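2025-01-24

Sorted out the wash corner at Hekside today. Yasuo had the sink end, I had the shelves. Started late, the floor in there had just been mopped.

Shelf unit: the one with slatted sides and the curved top. Wiped the boards, no oil this time. Last oiled in November and the bottom board still looks fine. The Kalleo oil is almost gone anyway, ask Riku Hayashi if he wants to stay with it or try the Wullard one.

Took everything off and put back only what gets used. Bottles go on the left, towel folded in front of them, soap toward the front edge where you can reach it without knocking anything over. Spare towels went up to room 11. Two of them are worn through and can be cut up for rags.

Soap: we have been keeping the bar on the bare wood and it leaves a soft ring that has to be scraped off. Put it on a white dish now. Yasuo Kikuchi thinks a dish without drain holes will only move the mess from the board to the dish. Could be. Check again in 10 days and write down what the underside of the bar looks like.
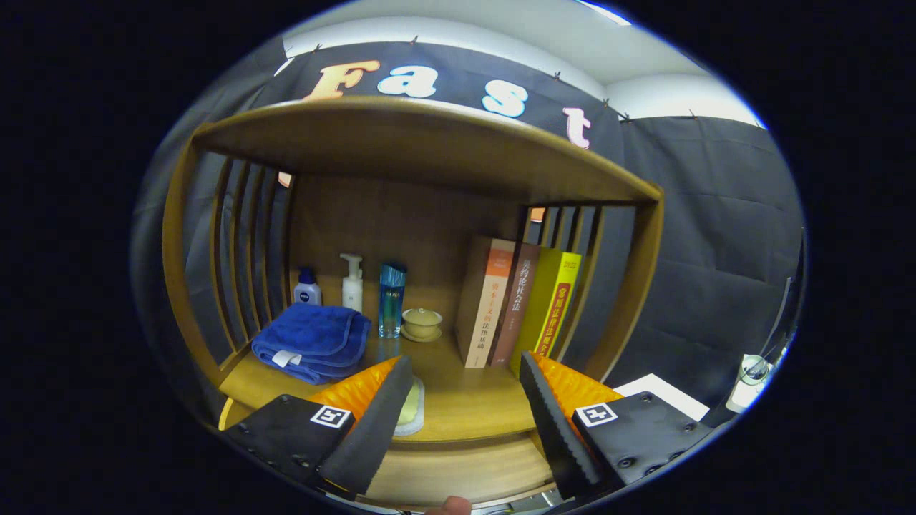 The towel is the bigger question. If it stays on the shelf it has to go in dry, otherwise we are back to the smell we had before. Hook on the wall would be better but the wall there is covered in fabric and I don't want to drill it. Yasuo has a stick-on hook from Ankrah at home and will bring it.

Weighed a new bar before closing the cupboard, 343 g with the box. Not the same kind as the one in use so don't compare them.

Still to do: label for the refill bottle, tighten the loose slat screw, return the step stool to 432.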